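Support > Grippers and hand units > Closed tickets

Ticket: Right hand unit drops out during bag task, jaw reading sticks
Product: Brurmont hand unit pair, wired, with Tetby logger
Priority: Normal (raised to High, see log)
Status: Closed
Opened: June 6, 2019
Opened by: Kaewkla station 4

Reported fault

The right hand unit stops sending its jaw position part way through a run. The logger keeps recording and shows no error. When the file is opened afterwards, the jaw reading on the right side is a flat line from the moment of the fault to the end of the run, while the left side carries on as normal. The person doing the task can't tell anything is wrong, as the jaws still open and close by hand.

It happens on the bag task. It has not been seen on the block task or the cup task.

The arm playback is where we noticed it. The arm took the bag, kept its right jaw shut and lifted the bag away from the table with the bucket dragging behind it. The operator pressed the stop. No damage to the arm, and no one was near it.

What we expected

If the jaw reading is lost, the logger should stop the run or at least sound the buzzer. The manual says it does this after 2000 ms without data.

Set-up

Two hand units, one cable each, both running down over the front edge of the table to the logger. Logger firmware as delivered. Table and bucket as in the task sheet. Fedik cable set, fitted by us in place of the originals, which were too short to reach the far edge of the table.

Log

Entry 1
Restarted the logger and both hand units. Ran the bag task until the fault came back. It came back on run 5. Flat line on the right, same as before.

Entry 2
Swapped the two cables at the logger end only. The fault should move to the left channel if the logger input is bad. It did not move. The channel fed by the right hand unit still went flat, so the logger input is ruled out.

Entry 3
Put the cables back, then swapped them at the hand unit end. Fault moved to the left unit. So it is the cable and the hand unit itself is fine. I would have liked to stop here, but the same cable passed the continuity test on the bench with no breaks on any wire.

Entry 4
Repeated the continuity test with the cable pulled gently sideways at the plug. The data wire opens when the cable is bent towards the thumb side and closes again when it is let go. The block and cup tasks keep the wrist fairly straight. The bag task does not – you have to reach across and turn the hand in to get hold of the end of the bag, and the weight of the hanging cable does the rest.

Entry 5
That explains the lost data but not the missing alarm. Looked at the raw stream. When the data wire opens, the logger fills in the last good value and keeps stamping it with a fresh time. The 2000 ms check looks at the time stamp, so it never trips. This is the part that worries us. A bad cable costs us a run. A bad run that looks good gets as far as the arm.

Raised to High.

Entry 6
Checked older files for flat stretches. Out of 400 bag runs, 20 have the right jaw frozen for some part of the run. All of them date from after the Fedik cables were fitted. All 20 have been taken out of the playback folder and marked. Please do not put them back, even the ones where the flat part is short.

Entry 7
Temporary measures at our end:
Right cable replaced with the spare. Old one cut in two so it can't go back in the drawer.
Both cables tied to the wrist strap with a slack loop, so the plug doesn't carry the weight.
Before each set, open and close both jaws fully with the wrist turned in, and watch the numbers on the logger.
No playback of a file on the arm until someone has looked at both jaw traces.

Entry 8
Ran the bag task again with the new cable and the loop. Bag laid across the table, bucket behind it, same reach as before. Full set completed with no flat stretches on either side.
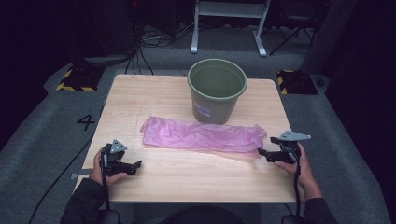 Sombat Chaimongkol
Thanks for the clear log. I have repeated entry 5 here with a data wire I can open by switch, and you are right, the held value gets a new time stamp and the check passes. It does the same on both channels. The hold was put in to cover single dropped samples and it has no upper limit. We will give it one. Please leave the logger on its present firmware until I send you the new build, and keep checking the traces by eye.

Kaewkla station 4
Will do. Can the new build also write a mark in the file wherever a value has been held? We would like to find short drops as well as long ones.

Sombat Chaimongkol
Yes, it will add a column. 0 for a live value, 1 for a held one. Your import script may need changing if it reads columns by position.

Kaewkla station 4
It does read by position. We'll change it before we install.

Entry 9
New build installed in August. Opened the data wire on purpose during a run, right side and then left. Buzzer sounded and the run stopped both times. Held values marked in the file. Import script updated.

The tie and slack loop stay as part of the set-up. Task sheet amended.

Ticket closed by Kaewkla station 4.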